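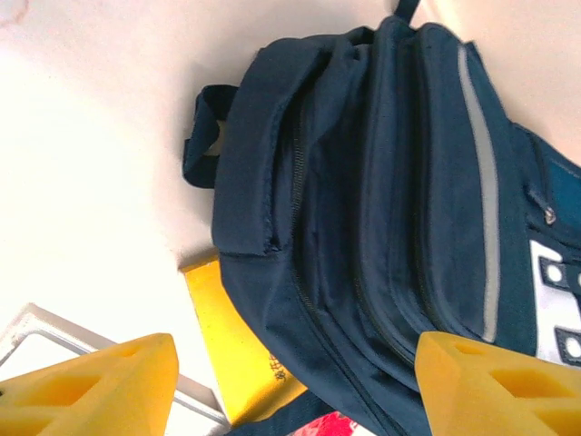
Piret Juška wanted to know if the navy one is dark enough for a school with a strict uniform policy, and whether a lunchbox goes in without squashing the books. Yes to the first, Piret, and mostly yes to the second (a big bento box is a squeeze, a normal sandwich one is fine). I've had that question in one form or another since we started stocking these, so I've finally rewritten the page.

The bag is the Wonon Daltus in navy, and it's the one my own kids drag to school. I sell five or six backpacks at any given time and this is the colour I reorder most. It hides biro, it hides Vegemite, and it goes with pretty much every uniform in our area. The fabric is smooth with a bit of a sheen to it, so crumbs brush off instead of working their way in.

There's a front pocket with a flap that folds over the top, and two long zips running side by side down the body. I like the long zips a lot — you can open the bag right up and find the library book, which in our house is always at the very bottom. The teeth are dark like the fabric, so from a few steps back you hardly notice them. The carry handle is a short loop in the same navy, good for hooking over a peg or grabbing on the way out to the car.

A narrow silver-grey reflective strip runs down the side. My daughter walks home from netball at half past five and by June that's nearly dark, so I was pleased to get one with a strip on it. There's a white patch on the bag too, with a couple of navy shapes on it. Some of the older kids think it's cool and some would rather it wasn't there, and I'll leave that one between you and them!

Sizes and bits
Colour: navy
Height: 53 cm
Capacity: 16 litres
Weight empty: 600 g

It's tall for its capacity, so check it against your kid's back before you buy. Preps will look like they're wearing a canoe. From Year 3 up it's been good on every child I've fitted, and plenty of mums and dads end up pinching it for work.

Washing: lukewarm water, a squirt of dishwashing liquid and a soft brush. Please don't put it in the machine — the padding goes lumpy and I can't swap it for you after that. Hang it upside down with the zips open, out of full sun.

If you've already got a Proltenora pencil case from us, the large one lies flat in the front pocket. The Jankauskaitė drink bottles are a different story, they're too fat for it, so stand those up in the main part.

Pick-up is from the shop any time after 10 am, or I can post it. Next lot of navy lands in October. Pop your name on the list at the counter or send me a message, and I'll hold one for you until you've had a chance to come in and try it on.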